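Wednesday, January 2022

Rehema wants the equipment list by Friday, so I stayed in the bedroom with the grippers and my notebook.

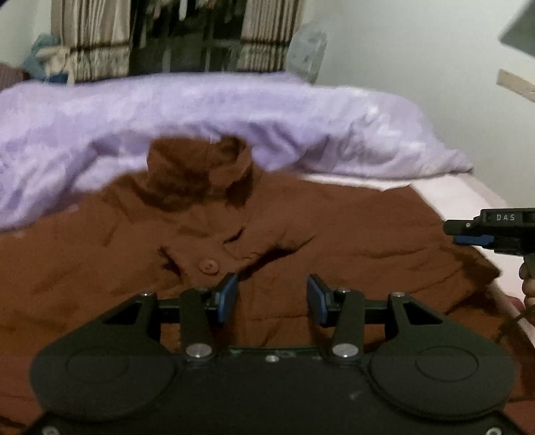

Do we need a third pair this year?
Two pairs are enough until June, if we buy spare finger pads now.

So I wrote 25 spare pads, from Sustia. The grippers themselves are 2,235 for a pair, and I checked this price twice. Cables I forgot last time - Mwangi reminded me, a little too loudly.

The lavender duvet is still the hard item for folding. 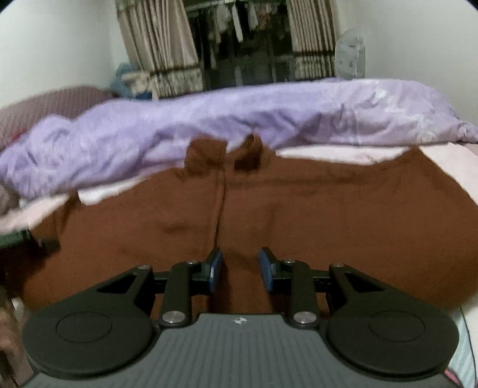 Still to decide
Biwott offers a service plan at 127 per month. Bhavana says to take it, but I would like to put the money aside for repairs.
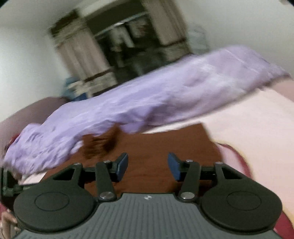

With the plan we lose the reserve, and without it I must explain every repair to Rehema. I will ask for 3 months only.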